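About Rikdale Language School

Hi, and welcome! Rikdale is a small evening school for adults who want to learn a language and use it with real people. We teach Spanish, Portuguese, Hindi and Italian, and this term we have 64 students across all levels, from folks who have never said a word of the language to a few who now dream in it.

The school was started by Satish Menon, who taught high school Spanish for years and kept meeting parents at pickup who told him, "I wish I'd stuck with it." He put up a flyer for a Tuesday-style conversation club at the library, expected a handful of people, and ran out of chairs. The club became a class, the class became two classes, and we moved into our own rooms on Vadier Street that January.

We still run things a lot like that first club. You talk from the first night – badly, at first, and that's fine with us! Grammar comes in when you need it to say the thing you're trying to say. Our beginners order dinner, argue about movies and complain about the weather long before they see a verb chart (we do have verb charts, and some of you love them, so just ask).

Classes are kept to eight people and last 90 minutes, with a tea break in the middle that tends to run over. Every course is 30 hours in total. If you miss a night you can sit in on another group at the same level, and plenty of students do this even when they haven't missed anything. 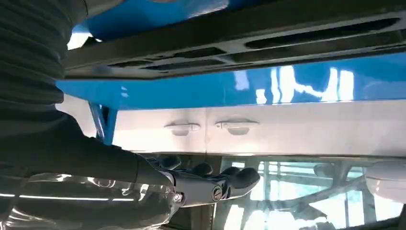
Our teachers come from all over. Ms. Rodrigues grew up in Porto and leads the Portuguese program, including the Saturday reading group that has been working its way through one very long family novel. Satish teaches Hindi and the upper Spanish levels. Everyone who teaches here is learning another language too, usually as a student in a colleague's class, and they get homework like the rest of us.

Then there's the library! We have around 300 books to borrow, from picture books to crime novels, plus a shelf of comics that is almost always half empty. Take what you like and bring it back when you're done. If you finish something good, write a line inside the cover for the next reader. Some of those notes are better than the books.

Once a term we hold a potluck with one rule, no English until dessert. Partners, kids and neighbors are all welcome, and you can get surprisingly far with pointing and the word for "more."

New courses start every fall, winter and spring. If you're not sure of your level, come by for a free chat with one of the teachers – there's no written test, and we'll find a group that fits. The front door is the green one next to the shoe repair shop. Ring twice, the bell is quiet.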